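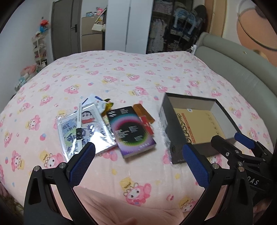
うさぎっぽい子だらけの掛け布団と、ベッドの上の住人たち。

ベッドの上の片づけ よくもらう質問

こんにちは、Henaです。「ベッドの上に物をためない暮らし」の記事を書いてから質問をたくさんいただくようになって、同じことを何度も返信していたのでページにまとめました。5月に一度書き直しています。順番は適当です、思い出した順に足しているので。
先に言っておくと、私は片づけのプロでもなんでもなくて、ただベッドの上で本を読んでお菓子を食べてスマホをいじってそのまま寝る生活を長く続けてきた人です。なので答えもそのレベルで読んでもらえるとうれしいです!

ベッドの上に物を置くのをやめたんですか?

やめてないです(笑)。写真のとおりで、本も腕時計もお菓子の袋も普通に乗ってます。
前は「一切置かない」を目標にしていて、三日で挫折しました。帰ってきて最初に座るのがベッドなんですよね、うちは。バッグの中身を出すのも時計を外すのもベッドの上。そこを禁止されると帰る場所がなくなった気分になって、結局その反動で服まで積み上げてしまったことがあります。
今のルールは「寝る前に一回、全部どかす」だけです。昼間は何が乗っていても気にしません。

どかすのにどのくらいかかりますか?

5分もかからないです。歯みがきの前にやってます。後にすると、もう体が寝る気になっていて、布団に入りながら足で端に寄せるという最悪の方法をとってしまうんですよ……。朝、床に全部落ちてます。

どういう順番で片づけていますか?

ゴミ、本、身につけるもの、推しもの、の順です。
最初にゴミ。お菓子の袋とかレシートとか。ゴミ箱まで一往復します。中身が残っている袋はクリップでとめて台所へ。台所が遠いという人は、寝室のドアのところに小さいカゴを置いて、そこまで運べば合格でいいと思います。私も寒い時期はそれです。
次が本。しおりをはさんで閉じる。これだけで半分は終わった気になれます。
そのあと腕時計。これは充電器の場所が決まっているので、迷いようがないです。
最後が推しもの。クリアスリーブに入れたカードとか、そういう平たくて大事なやつ。最初に動かしたくなるんですけど、手がお菓子の油っぽいままなことが多いので、私は一回手を洗ってから触ることにしています。

あの掛け布団、どこのですか?

いちばん多い質問です! ピンクの子がびっしりいて、黄色いラベルみたいなのがちょこちょこ付いていて、あいだに青や黄色やピンクの点々とお花の柄。かわいいですよね、私もものすごく気に入ってます。
Clanitierというお店で買いました。駅の反対側にある、寝具とパジャマとなぜか急須が置いてあるお店です。通販はやっていないみたいで、同じ柄がまだあるかもわからないです。ごめんなさい。見つけたらむしろ私にも教えてください、洗い替えが欲しいので。

柄が派手だと、上に置いた物が見つからなくなりませんか?

なります。すっごくなります。
白や淡いピンクの小物は特に危ないです。前にピンクのヘアゴムを置いて、一週間後に洗濯するまで出てこなかったことがあります。黒っぽい表紙の本なんかは一発でわかるんですけどね。
対策としては、小さいものは大きいものの上に置く、です。布団に直接置かないで、本とかスリーブとか、面のあるものに乗せておく。あとは布団がふくらんでいるところに置かないこと。山のふもとに全部転がっていって、布団をめくった瞬間に行方不明になります。イヤホンの片方はこれで二回なくしました(二回とも足元から出てきました)。

クリアスリーブに入れたカードをベッドに置いて、折れたりしませんか?

置きっぱなしで寝たら折れると思います。なので、寝る前に動かすものの中でここだけは絶対、です。
やわらかい布団の上は平らに見えて平らじゃないので、手をつくとぐにゃっといきます。私は昔、スリーブの上に肘をついて角を曲げました。あの日のことは今でも思い出すと声が出ます。
写真を撮ったり眺めたりするのにベッドの上で広げるのは全然いいと思うんです。楽しいし。ただ広げるときは自分の座る場所から腕一本ぶん離す、これだけ守ってます。上に時計みたいな硬いものを乗せるのも本当はやめたほうがいいです。はい、写真では乗ってますね。見習わないでください。

カードやポスカ類の定位置はどこですか?

Tokerellの引き出しボックスです。浅いタイプの、A4がそのまま入るサイズ。3,661円でした。文房具売り場で見て「高っ」と思って一回帰って、次の週にまた行って買いました。
浅いのがよくて、深い箱だと重ねてしまうんですよね。下のほうが発掘現場みたいになる。浅いと二、三枚重ねたところで閉まらなくなるので、そこで自分の限界に気づけます。
ひとつ不満を言うと、引き出しの滑りがいまいちです。左の奥がひっかかる。ロウソクをこすりつけたら少しましになりました。

腕時計は外してベッドに置く派なんですね。充電は?

外す派です。つけたまま布団に入るとバンドのところがかゆくなるので。穴がたくさん開いているバンドにしたらだいぶ楽になったんですが、それでも寝るときは外してます。睡眠の記録とかは取ってないです、記録を見て落ち込むタイプなので……。
充電は枕元じゃなくて机の上です。枕元に置いていたころはケーブルをひっぱって時計ごと落とすのを繰り返していました。
白いバンドの汚れもよく聞かれますね。私は濡らしてしぼった布で拭いて、そのあと乾いた布で拭くだけです。ピンクの布団カバーの色が移ったことは、今のところないです。濃い色のデニムのほうがよっぽど怖い。

ベッドの上でお菓子、気になりませんか?

気になる人は絶対にやらないほうがいいです! 家族とけんかになるやつです。
私は食べます。ただ種類は選んでいて、個包装で一口で入るものだけ。ぽろぽろ崩れるクッキーとパイは机で食べます。パイは机でも負けます。
あと、袋を開けるときに全部ぱかっと開いてお皿みたいにする開け方は、布団の上だとひっくり返るのでおすすめしません。上だけ少し切って、立てて食べる。
食べ終わったらその場で袋を結ぶか、小さく折ります。くしゃっとしたまま置いておくと、なぜか「まだ入ってるかも」と思って三回くらい確認してしまうので。

粉やくずが落ちたときの掃除は?

掛け布団をいきなりはたくと、くずが床とシーツに引っ越すだけです。まず粘着テープのコロコロを、柄のない端のほうからじゃなくて、落ちた場所から直接かけてください。広げないのが大事。
縫い目に入ったぶんは、乾いた歯ブラシで外に向かってかき出します。
そのあと窓を開けてからはたく。花粉の時期は窓を閉めて掃除機の布団ノズルに切り替えてます。

掛け布団はどのくらいの頻度で洗っていますか?

カバーは14日に一回、月曜に洗うことにしています。月曜にしたのは在宅の日だからで、深い意味はないです。雨なら次の日に回します。
中身のほうは季節の変わり目だけ、コインランドリーのHegazyに持っていきます。大きい乾燥機があるところ。丸めて大きい袋に突っ込んで運ぶんですが、帰りはふかふかになりすぎて同じ袋に入らないので、袋はひとまわり大きいのを持っていってください。私は一度、布団を抱きしめたまま商店街を歩いて帰りました。
ご自分のを洗う前には洗濯表示を見てくださいね。乾燥機に入れられないものもあります。

キャラクターのプリントが薄くなりそうで、洗うのが怖いです

わかります。私は裏返して、ネットに入れて、おしゃれ着用の洗剤で洗ってます。干すときも裏返しのまま陰干し。
それでも少しずつは褪せると思います。そこはもう、一緒に年をとる気持ちで。
柔軟剤は一度使ったらつるつるしすぎて、夜中に布団がベッドから逃げていくようになったのでやめました。

カバーの中で布団が寄って、真ん中だけ盛り上がります。どうしたらいい?

うちもなります。真ん中がもこっと山になって、端がぺらぺらになるやつですよね。
まずカバーの四隅のひもを見てください。たいてい一個ほどけてます。ひもがないカバーなら、布団の角とカバーの角を内側から安全ピンで……と書いてある記事もあるんですが、私は外れたら怖いのでクリップ型の留め具にしています。百円のお店にあります。
毎朝のことなら、ヘッドボード側の二つの角を持ってばさっと一回振る。それで直らないぶんは、私は放っておきます。

ピンクの布団に合うヘッドボードの色は?

うちはグレーの布張りです。甘くなりすぎなくて気に入ってます。最初は白にしようと思っていたんですが、頭をもたれさせて本を読むので、汚れが目立たないほうを取りました。
布張りはほこりがたまります。特に上のところ。ブラシの付いた掃除機で、布団カバーを洗う日に一緒に吸ってます。忘れる月もあります。
枕もピンクでそろえているんですけど、そこは別の色でもかわいかったかなと今は思っていて、次に買い替えるときはグレーを試す予定です。たぶんまたピンクを買いますが。

読みかけの本はどこに置けばいいですか?

布団の上に置きっぱなしで寝ると、カバーの角がめくれるし、背中に刺さります。ペーパーバックでも刺さります。
私はベッド横の椅子に置いてます。サイドテーブルを買うお金で本を買ったので椅子です。二冊まで。三冊目を持ってきたら一冊は本棚に戻す、という決まりにしてあって、これはわりと守れています。
うつぶせに開いて伏せるのは、背が割れるのでやめました。しおりが見つからないときは、お菓子の紙の包みをはさんでます。きれいなやつに限ります。

ベッドで何ページくらい読みますか?

質問の意図がわからなかったけど答えます! 日によります。この前321ページの本を一晩で読んでしまって、翌日ずっと目が開きませんでした。普段は数ページで顔の上に本が落ちてきて終わりです。

トレーやカゴをベッドの上に置くのはアリ?

アリだと思います。やってみたこともあります。
私の場合はトレーの上が満杯になって、トレーの周りにも物が置かれて、トレーごとどかすのが重くて面倒になりました。なので今は使ってないです。持ち物が少ない人や、飲み物を置きたい人には便利なんじゃないかな。
試すなら縁があるもののほうがいいです。平らなお盆は寝返りですべて終わります。

家族やルームメイトの物まで乗っているときは?

黙って片づけると後でもめるので、私は「どかす前の5分で声をかける」にしてます。返事がなければ全部まとめて紙袋に入れて、その人の部屋のドアの前へ。中身は見ないし、分けもしません。仕分けまでしてあげると次から全部こちらの仕事になります、経験上。

疲れて何もできない日はどうするんですか?

ゴミだけ捨てて、残りは全部紙袋に入れて床に置きます。それで寝ます。
次の日、紙袋からそのまま使ってもいいことにしてます。ただ、平たい大事なもの(カードとか写真とか)だけは紙袋に入れずに机へ。ほかの物とごちゃまぜにすると角がやられます。
紙袋が三つたまったら休みの日に開けます。一番下からクーポンが出てきて、期限が切れてます。毎回です。

ほかの部屋の片づけも書いてください

台所は今まさに荒れているので、もう少し待ってください……。洗面台の引き出しについては書きかけがあります。
洗い替えの布団カバーの情報は引き続き募集中です。コメント欄に書いてもらえたら全部読みます。返事は遅いです。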